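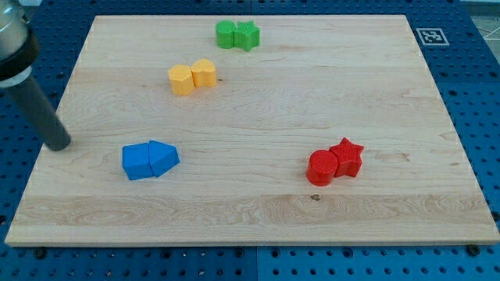 Colored blocks, set out in pairs on a wooden board.

Dukar's little cider bar, Trollumero, is putting its fall list out in September, and regulars will be glad to hear the dry pear cider is back — all 480 bottles of it, which is a good deal more than last year's 339. The fruit comes from the old orchards up at Daza, where the picking went on well into the evenings, and the pressing was done just down the road at Pestico, as it has been for years now. Glasses will be poured from five o'clock, with a warm spiced apple punch alongside for anyone who feels the chill, and bottles can be taken home too while they last.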